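About Drirnura

Drirnura is a small independent testing shop for robot grippers, arms, wrist cameras and the controllers that tie them all together. People send us hardware, or ask us to compare pieces they are thinking of buying, and we put everything through the same patient set of chores and write down what happened. That is really the whole business, and we have been happily absorbed in it for long enough now that we sometimes forget how odd it sounds at a family dinner!

We started out in the back half of a former upholstery shop in Nullham, with one secondhand arm and two grippers that had been bought for a packing job that never came together. The owner of the job wanted to know which gripper to keep. We thought it would take an afternoon. It took most of May (there was a problem with the mounting plate, and then a problem with our fix for the mounting plate), and by the time we handed over our notes two of his neighbors had asked whether they could have a copy. We have been in Nullham ever since, although we moved across the road when we ran out of outlets.

What we test

Most of our work is side by side comparison. Two-finger grippers against three-finger grippers, soft fingertips against hard ones, suction against pinching, and quite often the very same gripper running on two different controllers, which can feel like two different machines altogether. We also look at cameras, both the kind mounted over a table and the kind that rides along near the hand, and we care a good deal about how they cope with pale objects, dark objects and plain backgrounds.

Our standard course is called the Dawber set, after the street our first shop was on. It has 17 tasks in it, all of them things a person would do without thinking: lift this, turn that over, put one thing inside another. A full comparison on the Dawber set runs to 582 attempts for each gripper, and we keep a record of every one of them, including the embarrassing ones. The put-away tasks are probably the ones visitors like best, and they are a favorite around the shop too.

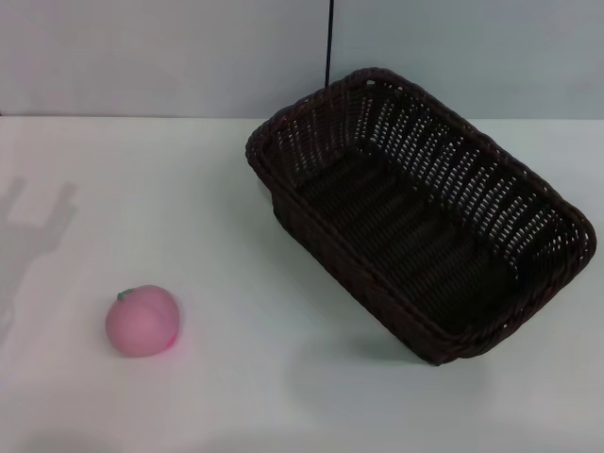 Toy peach and woven basket, one of our put-away tasks.

We are fond of objects like these. A round toy asks something quite different of a pair of fingers than a block does, and a basket with an open weave and a dark inside gives a camera plenty to think about against a white table. Good numbers on machined cubes are a fine thing to have, and we run cubes as well, but most of the people who write to us want to know what will happen with the sort of stuff they have in their own kitchens, stockrooms and classrooms.

How we work

Every gripper gets the same tables, the same objects and the same starting positions. We do the setup exactly as the manual tells us to, and if the manual is confusing we say so in the report, with the page number, so that whoever wrote it has a fair chance to put it right. Makers may read a draft before it goes out and may send us comments, which we print in full at the back. They may not ask us to leave out a result. We charge a flat fee, paid before testing begins, and it stays the same whether your gripper comes in first or last.

Cindidby, our shared library

Cindidby is the name of our lending library and of the public notes that go with it. There are now 3,000 written trial notes in it, free to read, and 490 objects you can borrow by mail if you would like to repeat one of our tests on your own bench. Schools and hobby clubs pay only the postage. Please do send things back in the box they came in, with the packing slip on top, and tell us if something has been dented or chewed (it happens, and we would much rather know).

Come and see us

Visitors are welcome by appointment, and we are glad to set up an arm and let you drive it for a while. If you have a gripper you would like compared, or a task you think the Dawber set is missing, write to the front desk and tell us a bit about what you are trying to pick up and where it has to go.

Page last updated Jul 6, 2026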